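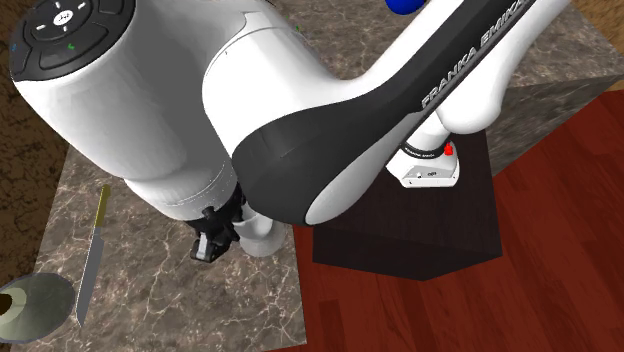
Giving up the second alarm

For 6 years I had two alarms. The first one went off at 5:40 and the second at 6:15, and all the sleep I got in between was garbage. I knew it was garbage! I did it anyway, every single morning, with the phone under my pillow like a hot little brick.

Then in August we moved to the apartment on Trurkden Street and the bedroom faces east. No curtains yet (they were on back order from Saengthong, and when they did show up they were three inches too short, so that's a whole other post). The sun came in and I was just... up. Grumpy, but up.

I switched off the early alarm the second week. My friend Américo Henriques has been telling me to do this forever, and he was very gracious about it, meaning he only brought it up twice at dinner.

What I do with the morning now is pretty boring. I make coffee in the small pot, the 2-cup one, and I read on the back steps until the neighbor's dog wants to talk. Some days I get through 80 pages of a library book before the weekend is properly going. Some days I stare at the fence.

I still hit a wall in the afternoon, right at 3, same as always. I tried a nap and woke up not knowing what year it was — never again. A walk down to the bakery on Cestov is better, even if it does cost me a cinnamon roll each time.

The curtains are going back tomorrow. I'm kind of tempted not to order the longer ones.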